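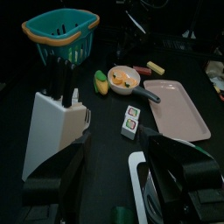 Clilliddale bench notebook, vol. 7, p. 261

26th January

Wrist camera perception, kitchen table set. Planner is Bomora, segmentation and pose is Wadis, retry layer is Mulligan. All on the main branch except Wadis, which is on the depth-holes branch until the basket question is settled.

Plan for the day was the pick list generator. Got as far as the inputs to it.

Self mask

Wadis was still using the old static mask for the fingers. It was drawn with the gripper closed, so with the fingers apart a wedge of real table between them gets thrown away and the outer edges of the fingers come through as objects. The left finger was being reported as part of the knife block, as one tall body. Bomora then refused every approach on that side with a collision error, correctly given what it had been told.

Replaced the static mask with one rendered from the joint state at the image timestamp. The mesh for the finger is the CAD one and doesn't include the green strip on the right finger, so the mask came out short along that edge and left a sliver. Dilated the rendered mask to cover it. Dilation is a parameter now (self_mask.grow) and should stay small or it will eat the rim of whatever is being grasped.

The render uses the joint state nearest in time, no interpolation. Fine when the arm is still. While the arm is moving the mask lags the finger and the sliver returns on the leading edge. Interpolate later. For now the pick list only takes frames where the joint velocities are under the threshold.

Knife block and basket

Two separate faults that look like one in the overlay.

First, the basket sides. The slats are thin and the dark tabletop shows through the openings, so depth gives a mix of slat, table and nothing. The plane fit removes the table points, and what is left is a set of strips. With the cluster tolerance where it was, each strip came back as its own object. Raising the tolerance joins the strips and also joins the basket to the knife block standing against it in the view. No single value does both.

The depth-holes branch takes the color mask first and clusters inside it. The rim is easy in color and runs all the way around, so the strips get assigned to the region the rim bounds. That works for the basket and costs very little elsewhere. Leave it on.

Second, the knife handles. Four black uprights in front of a teal basket, with the dark background above. Where they overlap the basket they segment cleanly. Where they rise past it into the dark they get lost, and the block's bounding height comes out too low. Dangerous direction to be wrong in. Bomora plans transfers over the block at bounding height plus margin, and with the tops missing the margin is the only thing keeping the fingers off the handles.

Temporary: block class gets a minimum height in the object table (objects/min_extent). Proper fix is either a second view before any transfer on that side, or light on the back of the cell. The light is the better idea and belongs on the hardware list.

The fork out of the side of the block is not in the object table. Wadis calls it block or nothing depending on angle. Added a keep-out on that face so the planner does not try to approach the corn from there. If forks become a pick target this has to be redone.

Cubes

Two white cubes, similar prints, one partly behind the other from this viewpoint. Wadis returned one long object with a grasp center on the seam. The seam is visible in the color image to anyone looking at it, but the feature match treats both printed faces as one patch and the instance split never fires.

Tried splitting on face geometry: find the top faces, fit squares, one cube per square. Works when enough of the rear top is visible. When it isn't, the square fit fails and falls back to the merged blob, which is the behavior we started with.

Changed the fallback. If the blob is longer than a cube edge by more than the tolerance, report the nearer cube as graspable and mark the remainder unresolved. Bomora will not pick an unresolved region. Once the front one is gone the rear should resolve on its own, and if it doesn't Mulligan asks for a new view. Not tested on hardware, replay only.

Pan and contents

The pan is the awkward class on this table. It is a target (move the pan) and a container (things in it move too). The object table has one role per class. Bomora read the orange rounds as loose items at pan height and was willing to pick them, then pick the pan, in either order, with no notion that the second changes the pose of the first.

Added a parent field. An item whose footprint lies inside a container rim, and whose lowest point is under the rim height, gets that container as its parent. Poses of children are stored relative to the parent. Anything that moves the parent invalidates the children until they are seen again. I first had it propagating the poses through the move, and backed that out. Items in a pan slide, and a stale pose that looks fresh is worse than none.

The green bits on the rounds were coming out as separate objects too, too small to grasp, and each one generated a failed grasp query. Minimum footprint filter now applies inside containers as well. It had been applied only on the table plane.

Handle grasps are generated from the long axis of the handle. Bowl and handle differ enough in color that the cut between them is stable. Clearance to the pink tray is tight at the handle end for a wide opening, so the grasp generator now takes the opening from the handle width plus a margin instead of always going full open.

Depth scale

Changed the near clip as well. At the close-in pose the handle was inside the near limit and vanished from the cloud while being plainly visible in color. The controller was finishing the last part of the approach on the last good pose. That is acceptable if the last good pose is recent, so there is now an age check: older than the limit and the approach stops and backs off along the approach vector. The limit is conservative and will stop some approaches that would have been fine.

The wrist view gets worse as it gets closer. With the handle between the fingers, the hand hides most of the pan it belongs to, and there is not enough rim left for a fit. Anything Bomora needs to know about that pan has to be settled at the standoff pose. Wrote this into the planner config as a rule: no container relations computed below standoff height. Existing ones carry over, flagged as held. 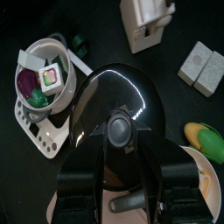

Pot, nested contents

Same parent rule, harder case. The pot breaks two of the assumptions made for the pan.

Assumption one, lowest point under the rim. The pale gray block leans across the upper rim, and the part of it that can be seen is at rim height or over. The rule gives it no parent. Bomora then takes it as an obstacle floating over the pot and plans around it, including when moving the pot, which is wrong in the obvious way. Changed the test from lowest point to support: if the only thing under the footprint is the pot, the pot is the parent. Items in contact with the rim get a second flag (on_rim) and are sorted to the front of the pick list for that container.

Assumption two, the container stands on the table. This one stands on the white stove panel. White on white, and the lower wall of the pot bleeds into the panel in color. Depth separates them well enough. Stove panel is now a fixed surface in the scene file with its own plane, and the pot is fitted against that plane. The knobs along the panel edge are below the footprint filter and drop out without any special handling.

Contents, by how well they come through:

Eggplant shape: poor. Dark purple, against the wall, reads as shadow in part. Mask covers the upper side only.

Bright green vegetable: good mask, poor depth, low in the pot. Grasp is not reachable with these fingers until other things are out. Bomora has no concept of that yet and returns it as a plain IK failure.

Patterned cube: good. Best single detection in the pot.

Dark green piece behind the cube: detected on some replays, not others. Marked unresolved by the same rule as the rear cube on the table.

Pick order inside a container is now on_rim first, then by height of the top surface, then by mask confidence. It is a heuristic. It gives a sensible order here and I can think of piles where it won't.

Corn and the gray blocks

Corn is fine in both parts of the table. The husk and kernel end were splitting on color last week and no longer do, after the class prior change in Wadis.

The speckled gray blocks side by side have the same merge problem as the cubes. No print to help and no strong seam. The faint circular mark on one of them is not reliable enough to key on. Same fallback applied, nearer block graspable, remainder unresolved.

Dark green ring on the black table: missed at the default exposure, found with the exposure raised, at which point the bright arc on the gripper housing saturates and spills past the self mask. Left exposure at default and the ring out of the pick list.

Mulligan

Retry policy had one counter per task. A failure on the cube used up the retries for the pan. Now one counter per object ID, limit 2, and reset when the object's parent changes. IDs do not survive a perception restart, so neither do the counters. Noted, not fixed.

Failure reasons from Bomora were being passed through as strings and matched on text. Replaced with an enum. Two old strings had a typo that had been matched on faithfully since March, so check any external scripts that grep for them.

Open

Joint state interpolation for the self mask.

Reachability inside containers, as its own failure code, separate from IK.

Fork keep-out is hand placed and has to move if the block moves.

Back light for the cell, or a second view before transfers over the knife block.

Merge depth-holes once the replay set passes with the new clip. It passes all but the fast sweeps at present, and those fail on mask lag.

Config for all of the above is committed under clilliddale/kitchen. The old static mask file is still in the tree. Leave it there until the other cell has been moved over.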